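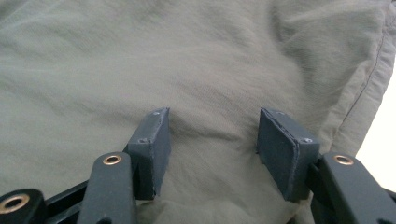 원단 파지용 핸드 그리퍼 패드 모서리 들뜸, 교체 주기와 재부착 방법

게시판: 그리퍼 / 엔드이펙터 정비
글쓴이: 회색패드
작성일: 2019년 4월 22일

손에 들고 쓰는 병렬 핑거 그리퍼의 패드 정비 건으로 문의드립니다. 작업 대상은 봉제된 얇은 원단입니다. 나일론인지 폴리에스터인지는 로트마다 섞여서 들어옵니다.

증상은 다음과 같습니다.

- 핑거 패드 표면재가 위쪽 모서리부터 닳음. 오른쪽은 겹이 살짝 벌어져 밝은 선이 보임
- 왼쪽은 벌어짐보다 보풀처럼 해진 상태에 가까움
- 주름을 모아 집을 때 원단이 오른쪽 패드 모서리에 걸렸다가 빠짐
- 패드 고정 나사는 손으로 만져서는 유격 없음

마지막 교체 이후 파지 횟수는 거의 460회입니다. 전에 쓰던 표면재는 이보다 훨씬 오래갔습니다. 링크는 가위식이고 피벗마다 황동색 부싱이 들어가 있습니다. 부싱에는 윤활을 한 적이 없습니다.

질문은 두 가지입니다.
1. 벌어진 쪽만 접착제로 다시 붙여 써도 되는지
2. 좌우 마모 형태가 다른 것이 링크 유격 때문인지

댓글 1
Trotum정비

1번은 권하지 않습니다. 벌어진 틈에 접착제를 넣으면 경화 후 그 부분만 단단해집니다. 얇은 원단은 경도 차이가 있는 경계에서 미끄러집니다. 저희는 벌어짐이 확인되면 좌우 한 쌍을 같이 떼고 새로 붙입니다. 한쪽만 바꾸면 두께가 달라져 닫힘 중심이 이동합니다.

2번은 정보가 부족합니다. 완전히 닫았을 때 패드 안쪽 면이 위아래로 균일하게 닿는지 먼저 확인하십시오. 얇은 종이를 끼우고 위, 가운데, 아래에서 각각 당겨 보면 됩니다.

댓글 2
발데르린스 (Valdir Lins)

한쪽만 교체해도 되는 경우가 있습니다. 표면재 두께 편차가 작고 파지력이 낮으면 중심 이동은 작업에 영향이 없습니다. 저는 Figueiredo 라인에서 쓰는 핸드 그리퍼 6대를 관리하는데, 한쪽 교체로 불량이 늘어난 기록이 없습니다. 쌍으로 갈면 표면재 소모만 두 배입니다.

접착제 보수에 반대하는 부분은 동의합니다.

댓글 3
Trotum정비

대상물이 무엇입니까? 상자나 부품이면 저도 한쪽만 갑니다. 이 글은 원단입니다. 주름을 집을 때는 두 패드의 마찰이 비슷해야 주름이 가운데로 모입니다. 한쪽이 새것이면 새 패드 쪽으로 원단이 끌려갑니다.

댓글 4
발데르린스 (Valdir Lins)

4대는 포장 파우치, 나머지는 부직포입니다. 직물은 아닙니다. 끌려가는 현상은 부직포에서도 교체 직후에 있었는데 초기 길들이기로 없어졌습니다. 버리는 천을 47회 정도 집었다 놓으면 표면 광택이 죽습니다. 그 뒤로는 좌우 차이를 구분하지 못했습니다.

댓글 5
회색패드

종이 시험 결과입니다.

위: 저항 없이 빠짐
가운데: 약하게 걸림
아래: 빠지지 않음

새 종이로 바꾸어도 같습니다. 핑거를 뒤집어서 해 보지는 않았습니다.

댓글 6
올가케사다 (Olga Quezada)

아래가 먼저 닿고 위가 떠 있는 상태입니다. 이 상태로 파지력을 올리면 핑거가 벌어지는 방향으로 휘고 표면재는 위쪽 모서리에서 들립니다. 패드만 갈면 같은 자리에서 다시 들립니다.

확인 순서는 이렇게 하십시오.

(1) 패드 블록 고정 나사를 전부 풀고 블록 안착면을 닦습니다. 원단 먼지가 안착면에 눌려 있으면 그 두께만큼 블록이 기웁니다.
(2) 블록을 다시 앉히고 나사를 번갈아 조입니다. 한 개를 끝까지 조인 다음 다른 것을 조이면 블록이 돌아갑니다.
(3) 종이 시험 반복.
(4) 그래도 위가 뜨면 피벗 부싱 유격을 봅니다. 핑거 끝을 잡고 여닫는 방향이 아니라 앞뒤 방향으로 흔듭니다.

나사는 머리가 매립된 형태라 홈에 먼지가 차 있으면 렌치가 덜 들어갑니다. 먼저 파내고 끼우십시오. 머리가 뭉개지면 작업이 길어집니다.

댓글 7
회색패드

(2)의 조임 토크가 있습니까? 사양서에는 본체 나사 값만 있습니다.

댓글 8
올가케사다 (Olga Quezada)

블록이 수지면 금속용 값을 쓰면 안 됩니다. 짧은 렌치로 블록이 움직이지 않을 때까지만 조이고 나사 고정제는 저강도를 씁니다. 고정제는 나사산에만 묻힙니다. 수지에 따라 고정제 성분으로 갈라지는 것이 있으니 안 보이는 면에서 먼저 시험하십시오.

댓글 9
sylvain_c

부싱 이야기가 나와서 적습니다. 황동색이라고 전부 무급유 부싱은 아닙니다. 단순 아일릿이면 기름이 조금 필요하고, 소결 함유 부싱이면 추가 급유가 필요 없습니다. 구분이 안 되면 제조사 도면을 봐야 합니다.

원단 작업에서는 어느 쪽이든 액상 오일은 쓰지 마십시오. 링크를 타고 핑거로 내려오고, 밝은 원단에는 얼룩이 남습니다. 건식 PTFE 계열을 면봉에 묻혀서 축 주변에만 바르는 것이 낫습니다. 그리퍼에 대고 직접 분사하면 패드 표면까지 날아가 마찰이 떨어집니다.

댓글 10
Trotum정비

건식이라도 핑거를 분리하거나 패드를 테이프로 가린 뒤에 바르십시오. Giritz 쪽 셀에서 면봉으로만 작업했는데도 패드가 오염되어 한 쌍을 폐기했습니다. 바른 양이 많았던 것으로 봅니다.

댓글 11
회색패드

(1)부터 (3)까지 했습니다.

왼쪽 블록 안착면에 섬유 먼지가 눌려 있었습니다. 이소프로필알코올로 닦고 다시 조립했습니다. 나사 홈에도 먼지가 있었고 나사 한 개는 홈 모서리가 이미 둥글어져 있어 새것으로 바꿨습니다.

종이 시험: 위 약하게 걸림, 가운데 걸림, 아래 걸림. 전보다 균일합니다.

앞뒤 방향 유격은 오른쪽 핑거에 조금 있습니다. 왼쪽에는 느껴지지 않습니다. 수치로 잴 방법이 없어 손 감각으로만 적습니다.

댓글 12
dayana.g

다이얼 게이지가 없으면 핑거 끝에 긴 강자를 테이프로 붙이고 자 끝의 움직임을 봅니다. 자 길이만큼 확대되므로 좌우 비교는 됩니다. 자가 휘면 의미가 없으니 짧게 잡고 가볍게 흔드십시오.

한 가지 더 있습니다. 봉제선 위를 집습니까, 평평한 부분을 집습니까? 저희 Sestville 작업장에서는 봉제선 쪽을 반복해서 집은 패드가 먼저 해졌습니다. 실이 돌출되어 같은 높이만 계속 긁습니다. 230회 기준으로 패드를 상하로 뒤집어 붙이게 한 뒤로 모서리 마모가 분산되었습니다. 대칭 블록일 때만 가능합니다.

댓글 13
회색패드

봉제선을 일부러 집지는 않습니다. 다만 접힌 부분을 집을 때 봉제선이 물려 들어오는 경우가 있습니다. 블록은 대칭이 아니어서 뒤집을 수 없습니다.

댓글 14
발데르린스 (Valdir Lins)

그러면 표면재 모서리를 직각으로 두지 말고 살짝 모따기하십시오. 붙인 뒤에 날카로운 칼로 한 번에 깎습니다. 사포로 갈면 가장자리가 보풀처럼 일어나고 거기서부터 다시 해집니다.

댓글 15
Trotum정비

모따기는 찬성입니다. 깎은 다음에는 절단면에 접착제가 번져 있지 않은지 확인하십시오. 번진 자리에 올이 걸립니다.

교체는 여전히 쌍으로 하시기를 권합니다.

댓글 16
발데르린스 (Valdir Lins)

직물에 한해서는 쌍 교체 쪽이 안전하다고 해 두겠습니다. 파우치 쪽은 계속 한쪽만 갑니다.

댓글 17
sylvain_c

표면재를 뗄 때 블록에 남은 접착층은 금속 스크레이퍼로 긁지 마십시오. 수지 블록이 파이면 새 표면재 밑에 공기가 남습니다. 플라스틱 헤라로 밀고 나머지를 알코올로 닦으면 됩니다. 붙인 뒤에는 클램프로 눌러 하룻밤 둡니다. 그리퍼를 닫은 채로 두고 대신하는 사람이 있는데, 종이 시험에서 위쪽이 약하게 나왔으면 위쪽이 덜 눌립니다.

댓글 18
회색패드

정리해서 정비표에 넣었습니다. 좌우 쌍 교체, 안착면 세척, 나사 교대 조임, 종이 시험 3점, 모서리 칼 모따기. 오른쪽 부싱은 도면을 요청해 두었고 종류를 확인하기 전까지 급유는 보류합니다. 다음 점검은 230회에서 하고 좌우 모서리 상태를 따로 기록하겠습니다.

댓글 19
dayana.g

도면이 오면 부싱 외경도 적어 주십시오. 같은 구조의 그리퍼를 쓰는데 교체용 부싱 규격을 아직 못 찾았습니다.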